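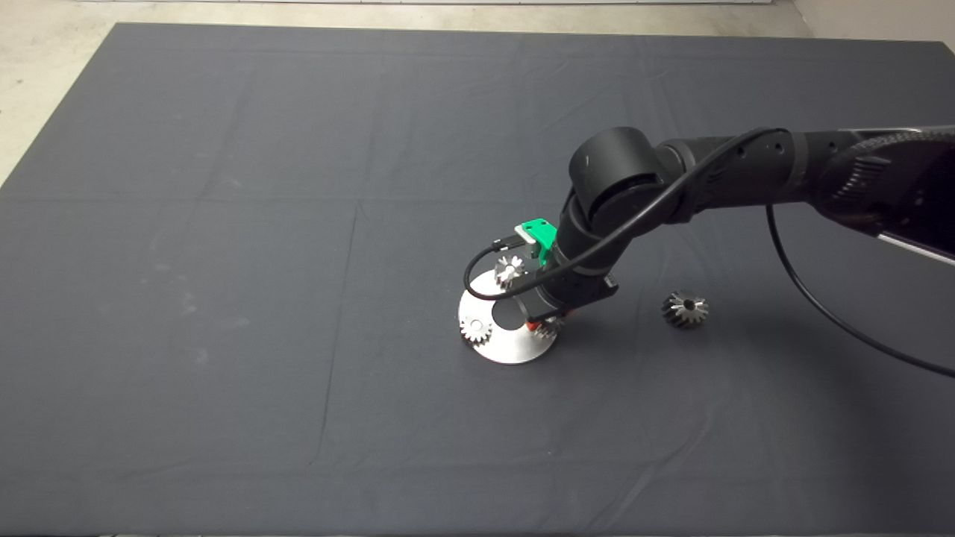

What the arm leaves for the fitters

At Prarker the gear sets used to take a fitter 90 seconds each. The arm is slower, and management calls it a success.

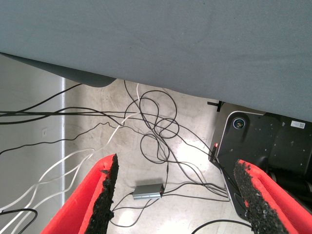
My concern is the job that remains. Zohreh Mahmoudi assembled gears for five years; she now minds the cell. Black and white cables lie across the concrete floor, and tracing them is skilled work – though her grade has not changed.

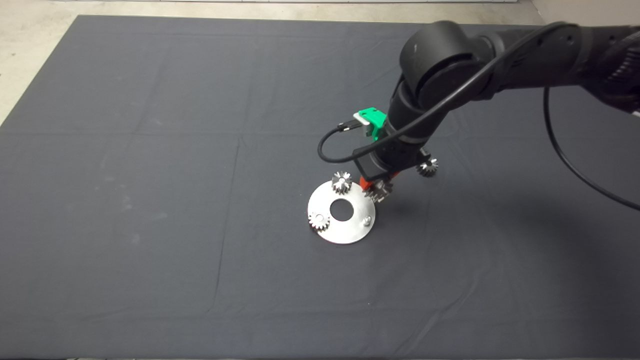

A small spur gear held in the gripper, next to the round plate.

Évan Lacroix, who drew up the rota, allows 45 minutes a shift for faults. Fitters should set that figure, and be paid for it.
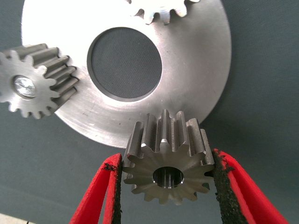

They should also keep some assembly by hand. A person who has stopped fitting gears will, in time, stop noticing a bad one.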